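Plidumance Sorting Class

The Plidumance Sorting Class is an evening course in robot handling held at the Cenandale technical college, where students teach a pair of mechanical arms to put bits of wire and circuit board into the right trays. It was founded by Zoltán Csizmadia, who had wanted to run a course on walking robots and was given a room too small to walk in. The class takes 9 students a term and has a waiting list, a fact the college prints on most of its leaflets.

Format

Work is done on a white table with yellow plastic trays down both sides and a steel tray, lined with white paper, in the middle. Students take turns to guide the arms through a task, and the recordings are later used to train a program that attempts the same task without help. A pass requires 117 accepted recordings. The figure was chosen by Csizmadia, who has never explained it and is said to dislike being asked.

Circuit boards are considered the easy part. They are flat and stay the shape they were made.
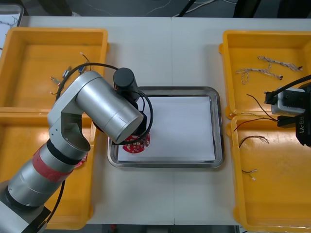 Jitendra Vashisht thought the course should begin with wire and leave the boards until the end, as anyone put off by wire ought to find out before paying the second half of the fee. The college has so far kept the present order, and the present fee.

Wire

The second half of the term is given over to wire, and is widely held to be the reason students take up other hobbies. Twisted pairs are the usual material. They form loops, catch on their own connectors and seldom lie the same way twice, so a movement learned on one piece may be of little use on the next. The course handbook, which runs to more than 600 pages, deals with the matter in a single paragraph headed "Patience".
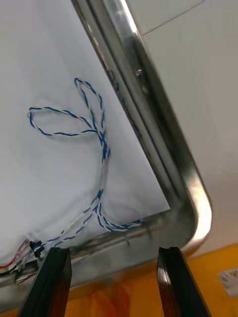
Blue and white twisted pair on the white panel, with the gripper fingers open.

Grikov Evening

Each term ends in July with the Grikov Evening, an informal contest named after the lecture theatre in which it was first held and from which it was later asked to leave. Teams sort a mixed heap of parts against the clock, with points taken off for anything dropped on the floor. The winners receive the Soliman Cup, a biscuit tin. The record score of 1000 points was set in the first year, under rules that have since been tightened, and is still displayed by the door.

See also

Cenandale Technical College
Grikov Lecture Theatre
Soliman Cup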